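제7장 멈추지 않는 로봇: 고장과 안전 정지

읽는 시간 7분
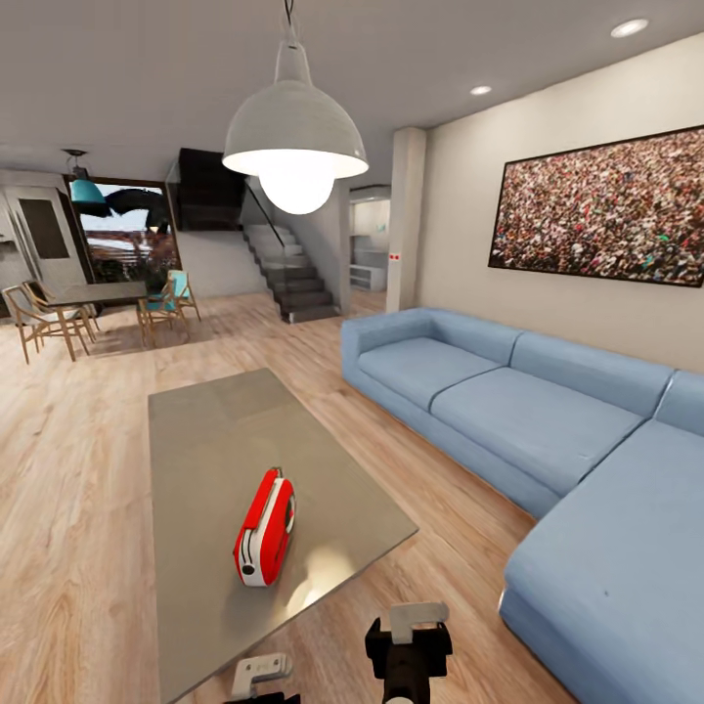 그림 7-1. 시뮬레이션 거실. 회색 탁자 위의 빨간색과 흰색 물체가 집기 대상이다.

저는 이 장을 제가 저지른 실수 이야기로 시작하려고 합니다. 좀 창피하긴 한데, 안전 정지를 설명할 때 이만한 재료가 없더라고요!

6월이었고, 저는 Pellurden이라는 작은 회사에서 가정용 로봇의 집기 동작을 맡고 있었습니다. 과제는 단순했어요. 거실로 들어가서 탁자에 다가가고, 위에 놓인 작은 물건을 집어 드는 것. 우리는 이걸 시뮬레이터 안에서 먼저 돌렸습니다. 그날 밤에 걸어 둔 시행이 모두 665회였고, 저는 퇴근하면서 꽤 기분이 좋았습니다(낮에 몇 번 돌려 봤을 때는 다 잘됐거든요).

아침에 와서 로그를 열었더니 296번째 시행부터 이상했습니다. 그리퍼가 탁자 앞 모서리를 계속 밀고 있는 거예요. 접촉력은 한계를 넘었고, 경고도 제대로 찍혀 있었습니다. 그런데 팔은 서지 않았습니다. 시행이 끝나면 다음 시행이 시작되고, 또 밀고, 또 경고가 찍히고, 그렇게 마지막까지 갔습니다. 가상의 탁자니까 부서질 일은 없었지만, 그 제어 코드는 다음 주에 실물 팔로 옮길 예정이었어요. 저는 커피를 들고 한참 화면만 봤습니다.

동료 Hashini Saha와 둘이서 원인을 찾는 데 꼬박 5시간이 걸렸습니다. 처음에 저는 거리 추정을 의심했어요. 탁자 윗면에 천장 등 빛이 비쳐서 희끄무레하게 번지는 부분이 있는데, 모서리 위치를 거기서 잘못 읽었다고 본 거죠. 반은 맞았습니다. 296번째에 시작 위치가 바뀌면서 모서리까지의 거리가 실제보다 멀게 계산된 건 사실이었어요. 하지만 그건 로봇이 왜 부딪혔는지를 설명할 뿐이고, 왜 멈추지 않았는지는 전혀 다른 문제였습니다.

범인은 정지 신호의 유효 시간이었습니다. 힘 감시 모듈이 정지 신호를 보내면 제어기가 받아서 팔을 세우는데, 신호가 한 번 오고 나서 갱신되지 않으면 제어기는 그걸 오래된 메시지로 보고 버렸습니다. 그러고는 직전 목표 위치로 다시 움직였어요. 멈췄다가 바로 다시 미는 동작이 워낙 빨라서, 느린 재생으로 보기 전에는 계속 미는 것처럼 보였던 겁니다.

자, 여기서 용어를 두 개만 잡고 가겠습니다.

감지 고장: 위험한 상태가 되었는데 시스템이 알아채지 못하는 고장입니다. 모서리까지의 거리를 잘못 읽은 일이 여기에 가깝습니다.

반응 고장: 시스템이 위험을 알아챘는데도 안전한 상태로 가지 못하거나, 갔다가 그 상태를 유지하지 못하는 고장입니다. 버려진 정지 신호가 바로 이쪽이죠.

우리 팀은 감지 쪽 시험은 아주 많이 했지만 반응 쪽은 “경고가 떴으니 됐다” 하고 넘어갔습니다. 시험 항목에 경고가 기록되었는지는 있었는데, 팔의 속도가 0이 되고 그대로 머무는지는 없었어요. 제가 쓴 항목이라 변명할 말도 없네요.

고친 내용은 이렇습니다. 정지 상태를 제어기 안에 걸어 두고(래치라고 부릅니다), 사람이 해제하기 전에는 어떤 이동 명령도 받지 않게 했습니다. 감시 모듈과의 통신이 끊겨도 정지로 갑니다. 같은 시행을 처음부터 다시 돌렸더니 296번째에서 팔이 섰고, 그대로 서 있었습니다. 화면 속 팔이 가만히 있는 게 그렇게 반가울 줄은 몰랐어요.

7.1절에서는 정지 신호가 센서에서 모터까지 가는 길을 하나씩 따라갑니다. 7.2절은 래치와 해제 절차, 7.3절은 시뮬레이터에서 통과한 정지 시험을 실물에서 어디까지 믿어도 되는지를 다룹니다. 읽기 전에 여러분이 만든 장치의 정지 버튼을 한번 떠올려 보세요. 버튼에서 손을 뗀 다음에는 무슨 일이 일어나나요?

독자 댓글

Felista Kashindye: 저희 실습실 팔도 똑같은 증상이 있었어요. 유효 시간을 늘려서 해결했다고 생각했는데 이 글 보고 래치로 바꾸는 중입니다. 해제는 소프트웨어 버튼으로 해도 괜찮을까요?

prullham: 윗분, 그 얘기는 7.2절에 나옵니다. 저는 물리 키로 했어요.

납땜초보: 감지 고장이랑 반응 고장이 동시에 나면 보고서에는 어느 쪽으로 적나요? 저는 일단 둘 다 적었습니다.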